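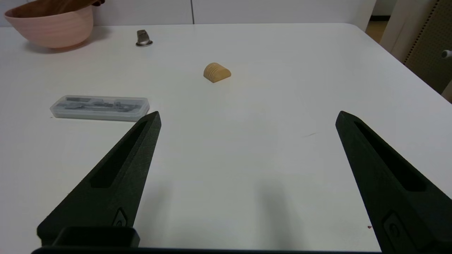
Wrist view, Skutix fingers on, half-round block straight ahead, compass case off the left tip.

2023-12-21

Skutix finger kit, bench trial. Tarent wants a yes or no on buying more sets before the quote runs out, so the other jobs are parked.

Fitting first. The leaflet says three minutes per pair. Mine took 16, most of it spent finding out that the left and right fingers are handed and that the leaflet has them the wrong way round. The second pair went on much faster, so maybe the leaflet was written by somebody on their second pair. Screws are the short ones. The long ones in the same bag fit nothing I own.

Objects today: wooden half-round block, plastic case with the drafting tools in it, the little silver thing with the flared base, pink bowl at the back left. Same spots for every run, or as near as I can manage by eye. Fussy placement marks can wait until we've paid for something.

20 tries per object, top approach, default speed. Block first. Flat side down, it gives you a curve to hold and nothing else, and with the old Solstead pads it used to squirt out toward the wall. The Skutix tips kept it in 17 – no, recounted from the log, 16. The four misses were all at the same wrist angle, which points at my approach and lets the fingers off, much as I'd enjoy blaming the leaflet again.

Silver piece next. The pointed tips are the selling point here and they do earn it. Gripping on the upper part works. Gripping on the flare works too, in the sense that the piece leaves the table and then comes back to it.

Then the case.
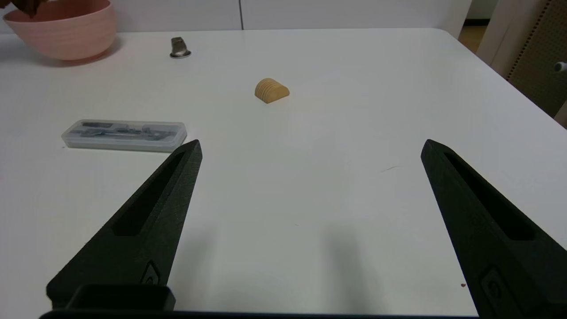
Default opening is narrower than the sales page led me to expect, and the case has to be taken across its short side or left alone. I lost an hour to the long side out of stubbornness. Lid is slick and the corners are round, so any squeeze that starts off center turns into a slow rotation. Dropping the force setting to 70 percent helped. Dropping it further got me a very gentle stroking of the lid.

Bowl not attempted as a grasp target. Rim pinch is on the list for the next session.

Gripes for the Skutix form: leaflet, screw bag, and the slot along each finger, described as "cable ready" with no word on which cable. Mokoena asked for a wear report after April and can have one if the tips last that long. No wear I can see so far, which after one day means very little.

Leaning yes on two more sets, no on the service plan. The plan covers everything except the tips.

To do: fix wrist angle in the block script, rerun the misses, find a home for the long screws.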